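Washing Day, Or How I Learned To Love A Linen Closet

Hi friends, and happy June! I have been meaning to write this one for weeks, and every time I sat down to do it the dryer buzzed. Which is funny, I suppose, given that today I want to talk about bedding.

When we moved into the house on Keditz Lane I inherited a linen closet. I had never had one before. In the apartment our sheets lived in a plastic tub under the bed, along with the wrapping paper and a sleeping bag with a broken zipper, and if company came I pulled out whatever was on top and hoped for the best. Then all of a sudden I had shelves! Deep ones, with that nice old-cupboard smell, and a door that sticks when it rains. I filled them in an afternoon and then spent two years being annoyed at them.

The trouble was that I kept everything. I had 26 pillowcases. We have two beds and a pullout couch, so you can do the math on that. Some came from my grandmother and are so thin you can read through them, and I will never part with those, but a good many were just the leftover halves of sets whose fitted sheets had given out at the corners years ago. So I pulled the whole closet out onto the hallway floor one morning (I had to step over it to get to the bathroom until supper) and went through it piece by piece.

My rule now is three sets for each bed: one on, one in the wash, and one waiting. I know plenty of people get by with two, and I admire them, but I also have a dog who thinks a fresh bed is a personal invitation. Everything beyond that went to the animal shelter, who were thrilled to have it. Do call yours first, though, as ours takes sheets and towels but not pillows or comforters.

Now, I did buy a few new things, and I'll tell you what I thought of them. The Senus sheets everybody kept recommending to me are lovely and crisp for the first month and then they go a little pilly down where your feet are. I don't hate them, but I wouldn't pay full price again. The Fomance flannel is a winter-only affair and it sheds like a cat the first few washes, so please clean your lint trap. My favorite is the plain cotton set from Aoun. It was the cheapest of the bunch, it came in a dull cardboard sleeve, and it gets softer every time I wash it. I've already gone back for another.

As for washing, I've gotten much simpler. Warm water, half the detergent the bottle tells you, and no fabric softener at all. I hang the sheets out whenever the weather lets me. There's a line across the backyard that was here when we came, and I like standing out there with a mouthful of clothespins, waving at the mail truck. Towels I still put in the dryer, because a line-dried towel feels like toast.

Folding the flat ones is easy if you take hold of two corners and let the rest hang straight before you do anything else. Fitted sheets I fold badly. I've watched all the videos, I've tucked the corners into each other just as they say, and what I get is a sort of bun. The bun goes inside its own pillowcase, and the pillowcase goes on the shelf looking perfectly respectable.

Next time I want to get into quilts, and whether it's safe to wash an old one in the machine. If you've tried it, leave me a comment and tell me how it came out! 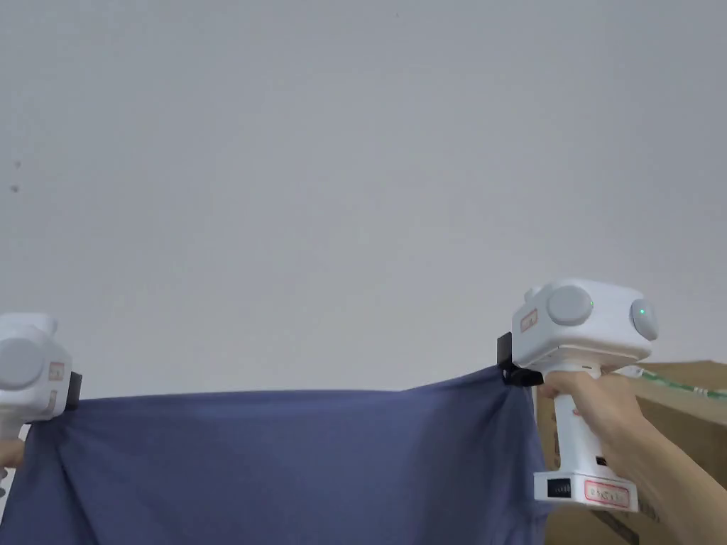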